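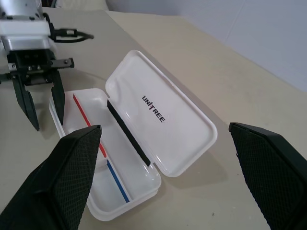 I have come around to the view that a small hard case is worth more than most of what people put in it. I bought my last good pen 12 years ago and I still have it, and the only reason is that it has always had a place to go back to.

Soft pouches are the popular choice now. They weigh nothing, they fold up, and the shops like them because they hang on a hook. I used one for a whole February of train rides to Ernusstead and by the end of the month there was ink on the lining, a bent clip, and an eraser that had picked up every crumb in the bag. A pouch holds things together. It doesn't hold them still.

A hinged case with a divider does. Long compartment, short compartment, lid. When you open it flat on a table, both halves lie down and you can see right away what is in there and what is missing. I like a white inside for the same reason, dirt shows up and you wipe it out. Dark linings hide everything until your fingers find it.

Serena Fontana, who shared a desk with me for five years, thinks I am wrong about this. Her argument is that a case decides for you how much you can own. If it takes two pens and a pair of earphones, then that is what you carry, and the day you need scissors you are out of luck. She is right about the scissors. I would still say that a limit is the main thing you pay for. My pouch had 14 items in it when I emptied it out, and I had used three of them that month.

The other complaint is the lid. Open, it takes up as much table as the tray, and on a small cafe table that is a real cost. I don't have a good answer to that one. You can close it after you take out what you want, but most people won't, and I usually don't either.

Then there is the printing. Plenty of the cases people keep came with something else and have a company name inside the lid. Wanpen Suksawat at work scrubs the names off with rubbing alcohol - it took her an entire lunch break once, and left a gray smear. I leave them on. The name is on the inside, and a case that closes properly is hard enough to find without being picky about lettering.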